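Budgeting for a small arm + gripper for a card sorting bench, what am I forgetting?

Posted by Oliwia Bielecka, September 19, 2019
Tags: grippers, purchasing, small shop, flat items

Hi all. We run a lost property and returns desk for a group of hotels and the job that eats our hours is wallets. Open it, flip through the sleeves, find any membership or loyalty card with a number on it, log the number, put everything back how it was. Dull, fiddly, and people get sloppy by the afternoon.

Boss has agreed to look at a small arm for next year. I have to hand in a number by March and I have never bought one of these before. So far I have two quotes, one from Wullodon (arm, controller, their standard two-finger gripper, one day of training) and one from Tarngate (arm and controller only, you pick the gripper). Tarngate looks cheaper until you start adding things. Neither quote has a wrist camera in it, which seems nuts for this job?? Maybe I'm reading it wrong.

The sleeves are what worries me. Clear plastic, they flip like pages, they stick up and shine. Some card holders have a thick stack of them. The salesman kept showing me blocks and bottles. 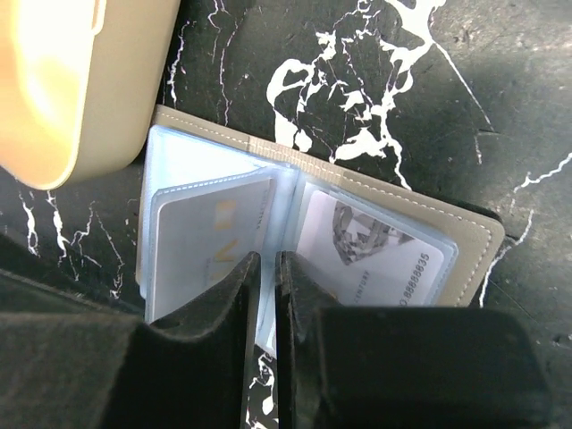
Card holder open on the marble, fingers over the fold. White cards in clear sleeves, one with a diamond on it and a number down the edge.

So, what should be on the budget that isn't on the quotes? And does the surface matter? The counter we'd be using is dark marble with white veins all over, it was there when we moved in and it isn't coming out. We have 20 of these to get through on a normal shift, so speed is not the big issue. I would take slow and careful.

Thanks in advance, sorry for the long post

Styliani Karamanlidis

Ok a few things, typing this on break.

Fingers first. Look at how wide the black ones are next to the sleeves in your photo. Fine for getting hold of a wallet. For turning a single sleeve I'd want something much thinner, or a thin tip that goes on the end. Ask both sellers what swapping tips costs and whether you can do it yourself with a hex key. Put a line in the budget called "fingers" and make it bigger than you think, you WILL go through a few shapes before one works. We tried 4 before we stopped.

Camera, yes, you need it, and no you are not reading it wrong. Lots of quotes leave it off. Check the mount and the cable are included too. We got the camera and then waited ages for a bracket.

Lighting. Your plastic is bright on the left and the right side of the wallet drops off into shadow. Cheap to fix but it has to be in the plan: a soft light on each side, maybe a hood. Glare on sleeves will ruin number reading way before the camera does. The card with the number is the one lying flatter, so that's your easy case. The flipped-up ones are the hard case, test on those.

Marble: get a plain matte mat. Done. Veins all over the place are no help when the software is trying to find the edge of something. Don't pay anyone to "tune" for the marble before you've tried a mat.

Also budget somebody's time. Ours took 17 working days to get from unboxed to useful and that was with a person who knew what they were doing.

Chunhua Jin

Wouldn't bother with the arm. Get a document camera on a stand and have a person flip the sleeves. Fraction of the price. We looked at Tarngate for parcels and never got past the paperwork

Zihan Guo

Half agree with Chunhua, price it as the fallback at least. Your boss will ask.

But if you go ahead, get a paid trial before you sign. Send them YOUR wallets, a box of old ones, leather and fabric and the nasty stretched ones. Not their samples. Ask for video of the sleeves being turned one at a time and the card number being read, start to finish with no cuts. Wullodon did it for us when we asked in writing, the phone got us nowhere.

Stuff I'd add to the sheet:

spare fingers and pads
camera, bracket, cable, lights
mat
guarding or a safety review, depends on your site, ask before buyng
software license, check if it's yearly
support after the first year
shipping and someone to bolt it down

Yearly license was our nasty surprise. It was on page two in small type.

And think about privacy. Camera looking at members' card numbers all day, where do the pictures go, who can open them, how long are they kept. Storage costs money as well so it belongs in the budget.

Oliwia Bielecka

Thank you, this is loads. Hadn't thought about the license at all. Have emailed both for tip prices and asked Wullodon about a trial. Mat ordered. Chunhua I've put the document camera in as option B, it does look very cheap next to the others :(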